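Tirkik Color Words

A word list and lookup table for everyday color names in American English. Last updated 7/14/25.

What this is

Tirkik is a set of 91 color words and short color phrases, each tied to a range of colors that people are likely to mean by it. It covers the words used in lost-and-found notices, yard sale listings, paint touch-up notes and clothing labels. It leaves out marketing names. You won't find "Morning Oat" or "Harbor Whisper" in it, but you will find "tan," "dark tan," "rust" and "light gray."

The list grew out of Ellwood, a small search tool for secondhand listings. People searching for a brown coat were missing coats listed as tan, camel or rust, and the synonym file we were using had been copied from a paint chart. We replaced it with this one and then split it off so other projects could use it.

What's in the folder

words.csv — the main table, one row per word or phrase
neighbors.csv — pairs of words that are often swapped for each other
notes.txt — comments on hard cases, in no special order
CHANGES.txt — what changed between versions
LICENSE.txt

Columns in words.csv

There are four columns.

word: The color word in lower case. Phrases keep their space, so "dark tan" is one entry.

range: Low and high values for hue, saturation and lightness, separated by semicolons. Hue runs from 0 to 360 and wraps, so a red can start at a higher number than it ends on. That is intended. Please don't sort the two ends.

family: The broad group the word belongs to. A word can belong to two families, separated by a slash, but never more than two.

plainness: A score from 1 to 4. A 1 means almost any reader will know the word. A 4 means it is understood but seldom used in speech, as with "ecru."

Two-family words
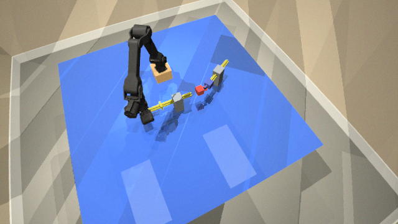 Two-family words cause most of the questions we get. Turquoise is listed as blue/green, maroon as red/brown, and mustard as yellow/brown. The order of the two doesn't mean anything; it is whichever one was typed first. A simple lookup by family should return the word under both, and if your code only reads up to the slash you will lose half of them. The hardest stretch is between tan and orange. A box of the color shown, sitting over blue, could go down as tan in one listing and orange in another, and both would be fair. The table lists "tan-orange" as its own phrase with the family brown/orange, and neighbors.csv links it to both of the single words. Search tools should follow those links by default. Tools that write labels should probably not, or every cardboard color ends up with a string of names after it.

How the ranges were set

The ranges were set by hand. We started from old Ellwood listings that had both a color word and a swatch picked by the seller, threw out the ones where the swatch was plainly a slip, and drew the range to hold most of what was left. Where a word had too few listings to go on, the range is a judgment call and notes.txt says so.

Ranges overlap. A given color can fall inside several of them, and some colors fall inside none, mostly very pale greens. We have left the gaps open. Stretching "mint" to fill them made the results worse for people who were looking for mint.

Known problems

Swatches were picked on screens of every sort, so the dark end of the scale is weak. Navy, charcoal and black run together. If your project depends on telling them apart, measure your own.

"Nude" and "flesh" were removed in the Skarkel version and will not come back. Older copies of the table still have them.

"Gold" and "silver" cover flat colors only. There is nothing in the table about shine.

"Gray" is the only spelling in words.csv. If your text has "grey," change it before the lookup.

Version names

Releases have names in place of numbers. Rutow was the first and used a different column order. Skarkel moved the neighbor pairs into their own file. The current release has no name yet, and files made from it should say "Tirkik, after Skarkel."

Using it

Load words.csv as UTF-8 with a header row. There are no quoted fields and no commas inside values. You may use, change and share the files as long as LICENSE.txt stays with them. Corrections are welcome — send the word, the color values and a sentence on where you saw it used. Corrections with only a word and no values go to the bottom of the pile.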